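Chapter 7
Teaching by Hand: Learning to Fold from Demonstrations

By the Sturstead Course Team
June

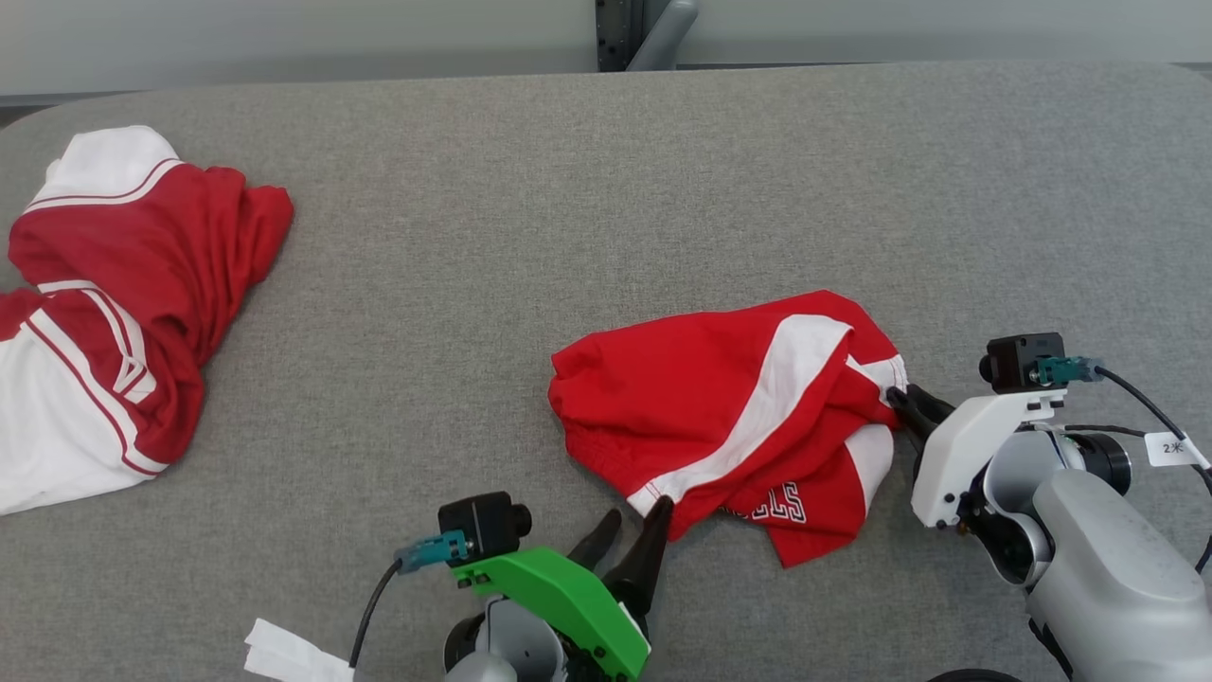
Figure 7.1 Two arms at work on a red and white garment, with a second garment to the left.

If you have ever tried to explain over the telephone how to fold a shirt, you will know how quickly the words run out. You say "take the corner", and the person at the other end quite reasonably asks which corner, and before long you are both laughing and the shirt is no flatter than it was. Writing a program for a robot to do the same job is a bit like that telephone call, only without the laughing. A cup has a shape you can measure once and rely on afterwards. A pair of shorts dropped on a table has a new shape every time (and there is always another crease underneath the one you were looking at!).

In the earlier chapters we got a good long way by measuring objects and planning a path to them. For cloth we shall try something else, and let a person show the robot what to do. A person guides the two arms through the whole task while the joint positions and the views from the cameras are recorded together. Each recording is called a demonstration, and a pile of them becomes the material from which a policy is learned. You met policies briefly in Chapter 4: a policy takes in what the robot senses at this moment and gives back the next small movement.

Look for a moment at the grippers in Figure 7.1. Each has a small camera fixed to it, so the picture it sends moves with the fingers. A camera placed high up is good for telling where a garment lies, but it may lose sight of a hem as soon as an arm passes over it, and the wrist view can often fill in that gap. We shall come back to this in Section 7.3, where you will be asked to leave one view out and see what becomes of your results.

The running example in this chapter is the Skundcombe study, a modest piece of work on sports clothing which we are rather fond of, partly for its tidy method and partly for its very candid notes. The team recorded 111 demonstrations. They set 11 aside for checking and trained on the rest, using a learning program called Jovby. The trained policy was then given garments it had not met before, starting from a crumpled heap, and it finished an acceptable fold in 82 per cent of trials. When the heaps were replaced by garments already laid flat, the failures that were left came mostly from the fingers closing on two layers at once, a trouble you may recognise from your own ironing board.

What counts as "acceptable" is a fair question, and please do keep asking it. The study used the Aryee score, which compares the outline of the finished fold with a target outline and takes no notice of small wrinkles inside it. A more demanding score would have given a lower figure from the very same trials. Section 7.5 works through the sums slowly, with 32 practice outlines for you to score by eye before you let the computer have a go.

You will need the material on joint angles from Chapter 3 fresh in your mind, and a tea towel within reach for Section 7.1.

Last updated: June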